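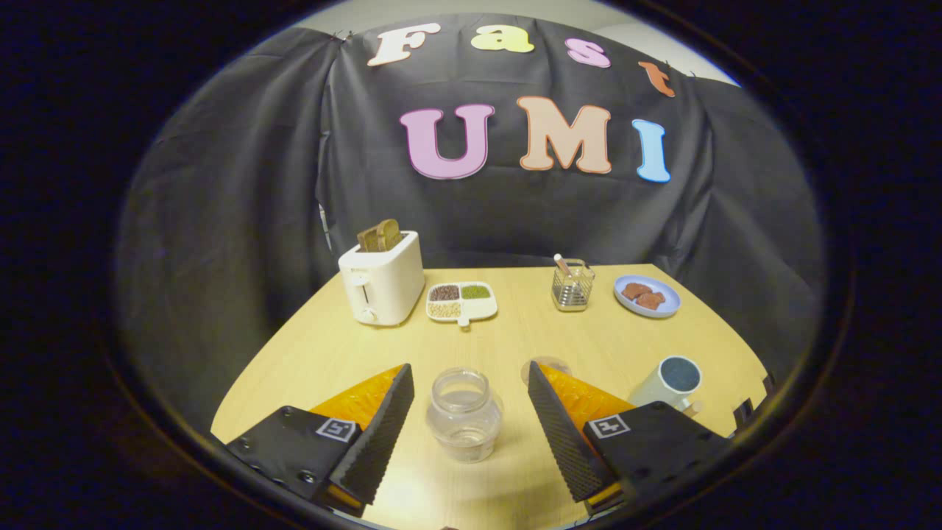 We are a little past the halfway point of the semester now, so I wanted to write down where the project stands before I forget the order things happened in. I did this last year for the line follower and ended up using those notes more than the official report.

For anyone who hasn't read the earlier posts, this is the senior project course at Drevlow. There are five of us on the team. We picked the breakfast table project in the first week, partly because the other options were a warehouse sorter and a plant watering rig, and two teams had already claimed those. Our robot arm belongs to the department and we share it with the second-year class, which matters a lot for scheduling. The hand-held gripper doesn't need the arm at all, so we can collect demonstrations whenever the room is open. In practice that means after 6 pm.

The plan on paper is simple. A person does a task with the hand-held gripper, the camera on it records everything, and later we train a policy from the recordings and run it on the arm. The fingers on the arm are supposed to match the ones on the hand tool, so that what the camera sees during a demonstration is close to what it sees when the robot is working.

Most of my work this month was on the table setup. We use a toaster with two slices of toast in it, a divided tray with beans and grains, a plate, a mug, a glass jar and a few smaller things. We started out with a bare table and one object. The first model we trained on that did fine until somebody left a notebook next to the jar, and then it went for the notebook. After that we decided to keep a full table in every session and change the layout between recordings.

The jar is the task I have spent the most time on. It is clear glass, so you mostly see the table through it, and it is wide enough that you have to open the fingers a good amount before you go in. If you come in a little crooked, one pad touches first and pushes the jar sideways. A person corrects for that without thinking. The model learns the correction too, but only if there are enough examples of it, and at first we were throwing those recordings out because we thought they were bad. I went back and restored the ones that were still on the drive. I wish I had kept them all.

The mug is easier to hold but harder to describe as a task. We record it lying on its side as well as upright, and the team still doesn't agree on whether "pick up the mug" should end with the mug upright or just off the table. For now it ends with the mug upright. I wrote that on the whiteboard so we would stop having the conversation.

We haven't done anything serious with the beans. There was an idea to scoop them from one compartment to another, and we tried it a few times by hand. It is slow and messy, and I voted to leave it for the spring.

As of last night we have 101 demonstrations that passed the check. The check is a script plus a person. The script throws out recordings where the markers on the fingers drop out for too long, since we use those to work out how far the gripper is open. Then one of us watches the video at double speed and marks where the task starts and ends. Watching is the boring part and we rotate it. I had my turn this week and got through 19 recordings in one sitting, which was too many. I went back the next day and found two with the wrong end point.

A few things I would do differently if I were starting over:

Name the files properly from day one. We have a folder called "new" and a folder called "new new" and they overlap.

Agree on a starting position. Some of us start with the gripper close to the table and some start high up, and you can see the difference in the results.

Clean the lens before every session and not only when it looks dirty. By the time it looks dirty you have already recorded an evening of smudges.

Take breaks. The tool isn't heavy but holding it level for an hour gets to your wrist, and the recordings from the end of a long session are noticeably shakier than the ones from the start.

We showed the setup at the Perklow open evening in November, before any of the training worked. Visitors could try the gripper themselves, and that went over much better than our poster. Kids were good at it. Several of them picked up the jar on the first try, with less fuss than I usually manage. We didn't save those recordings because we hadn't asked the parents, and I think that was right, but it would have been useful data.

On the arm side, the current policy picks up the jar in roughly 8 out of 10 tries when the jar is near the middle of the table. Closer to the edges it gets a lot worse. Most of our early recordings had the jar in the middle, so that's the first thing to fix. I made a simple grid on paper with a square for each jar position, and we cross one off after each recording - low tech, but people fill it in.

Next up is a batch of edge positions, then another round of training over the break while the second-years aren't using the computer. The December review is ten minutes per team including questions. We would like to run the jar task live. If the arm isn't free that afternoon we'll show video, and I need to find out which it is by the end of the week so I can book the cart for moving the table.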